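# The Quiet Months in the Olive Groves of Prinddale

12/24/18

When the last crate of olives leaves the grove, most visitors leave too. They have seen the nets on the ground, they have tasted the green oil on warm bread, and they believe the year is finished. For the growers of Prinddale it is only the start of the slow part, and I came here to see this part.

The valley has 1209 acres of olive trees, divided among many families. Stolness, the mill on the north road, presses for nearly all of them. It closed its doors to new fruit 12 days ago. Inside, the air still smells of cut grass and green tomato, and the floor is washed every morning even though no olives arrive. 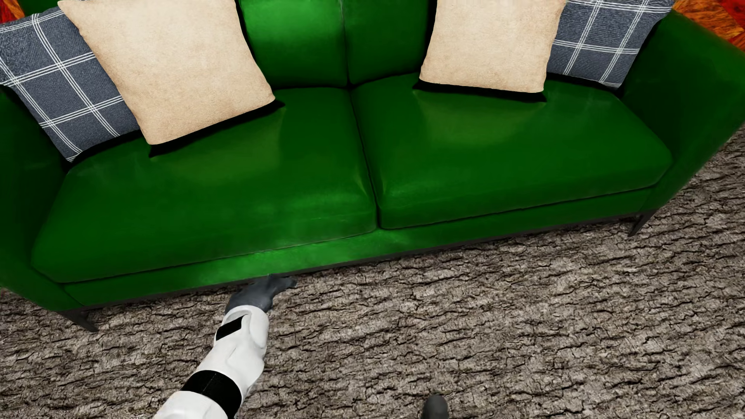
The new oil is not ready for bottling in this season. It is cloudy, because very small pieces of fruit and drops of water are still floating in it. Some people love it like this and buy it by the jug. But if it stays on its sediment for too long, it takes a muddy taste, and this fault cannot be repaired later. The mill therefore moves the oil from tank to tank and leaves the heavy part behind. The first transfer comes early, the second usually in January, when the cold has helped everything to sink.

The tanks stand in a half-buried building which the local people call the Cisternas. In old times it kept rainwater for the village. Its thick walls hold a steady temperature, and this matters very much, as oil suffers from heat, light and air. Each tank is filled as high as possible, and the space on top is closed with nitrogen. I was allowed to taste from three of them. The first was mild and a little sweet, like fresh almond. The second was so peppery that I coughed two times, and my hosts were very pleased with me.

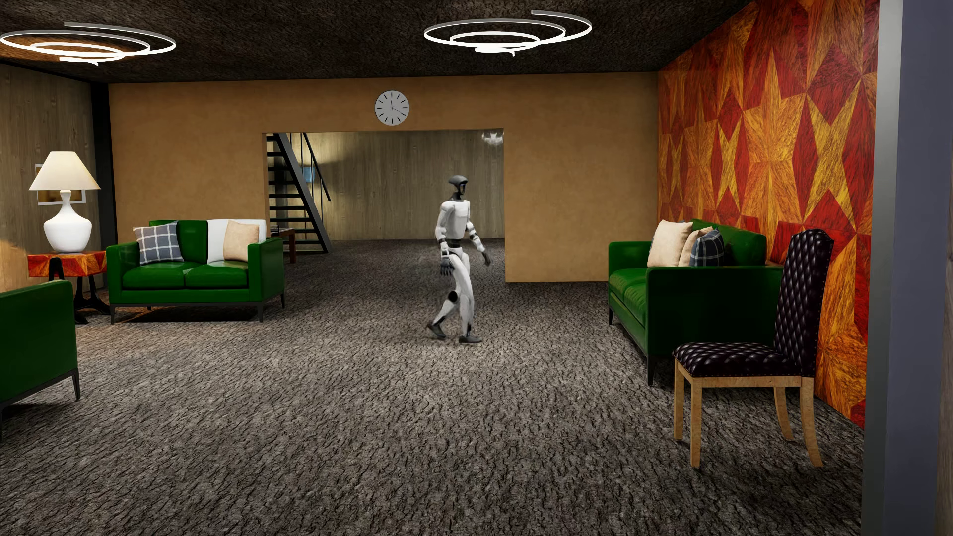 ## Waiting for the right day to prune

Outside, the trees look as if they sleep, but an olive tree never sleeps completely. It keeps its leaves and continues to work slowly under the weak sun. A cut made before a hard frost can damage the wood, so the growers of Prinddale wait. They sharpen the saws, they repair the stone walls, and they look at the sky.

The local variety is Fomell, a small dark olive which gives fruit only on the wood of the year before. This is the difficulty of pruning it. If you take away too much, there is no harvest next autumn. If you take away too little, the tree becomes a thick bush, the light does not enter, and the fruit stays only on the outside. An old rule in the valley says that a swallow must be able to fly through the branches without touching them.

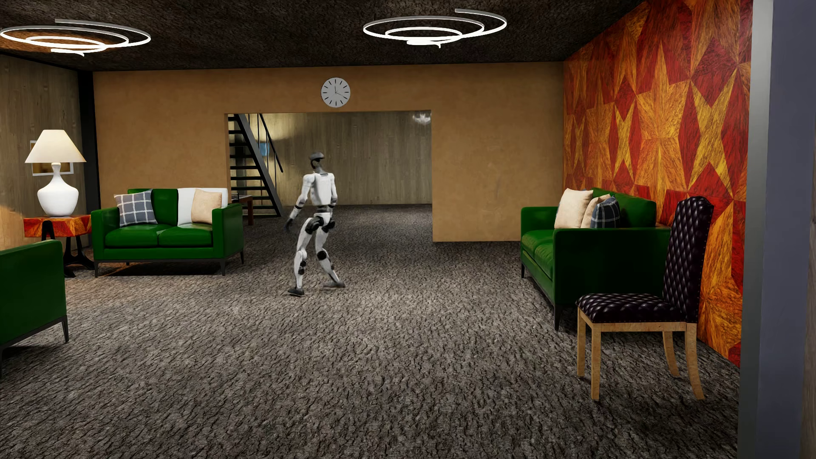

The oldest grove, above the river, has 756 trees, and a team of four people needs some 13 days to prune it well. The thin branches go to the goats, and the thick ones are dried for the stove. The rest is chopped and spread between the rows, where it keeps the soil moist during summer.

In the evening we ate white beans with raw garlic and a lot of the cloudy oil, more than I would ever dare to use at home. The wind had turned to the north. My hosts went out once more to look at the sky, and they decided to leave the saws in the shed for another week.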